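Shared Tables and the Lunch Hour: A Reminder from Building Services

The Wurkosance building added 18 shared tables to its common areas in January, and they have been in steady use since. Members eat at them, sort mail on them, and hold short meetings at them when the rooms upstairs are booked. Building Services is pleased with how well the tables have been received and asks all members to take note of the following points on their care.

The tabletops are wood. They will last for many years if they are kept clean, but they do mark. Drinks should be placed on the cork mats kept in the drawer beside the sink, and spills should be wiped up at once with a damp cloth. Please do not use the spray cleaner from the restroom closet, which dulls the finish. A mild soap supplied by Bako is now stocked under the sink on each floor.

Most of the reports received this season concern what remains after lunch. Plates and forks are generally returned to the kitchen. Small items are not. Condiment packets, cup lids, straws, and used plastic cups are left on the tables through the afternoon, and the evening cleaning crew is not asked to decide whether an unopened packet is trash or someone's property. Under the new arrangement, anything disposable found on a shared table after 6 p.m. will be thrown away, opened or not.

Members who wish to pass along unopened packets may place them in the trays on the kitchen counter. The trays were purchased from Flikis and are divided by type — sauces and dressings on the left, sugar and salt on the right. Last year the building ordered 2000 packets for member events, and 900 of them were still in storage when the new trays arrived. It is therefore hoped that the trays will be used before further orders are placed. Packets that are torn or sticky should go directly into the trash.

Clear plastic cups may be placed in the recycling bin once they have been emptied and rinsed. Cups containing ice or liquid should be emptied into the sink first.
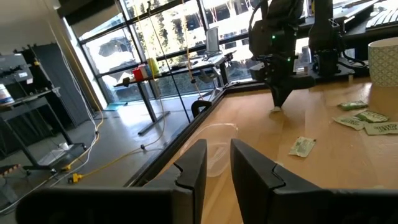
May packets and cups be left on a table if the same member will be using it again later in the day?

Shared tables must be cleared each time a member leaves them, even for a short break. Items needed later may be kept in a locker or on the shelf by the kitchen door, where they may stay for up to 48 hours if labeled with a name.

Replacement labels are available at the front desk. The Unik lockers on the second floor have been repaired and may be used again without a reservation.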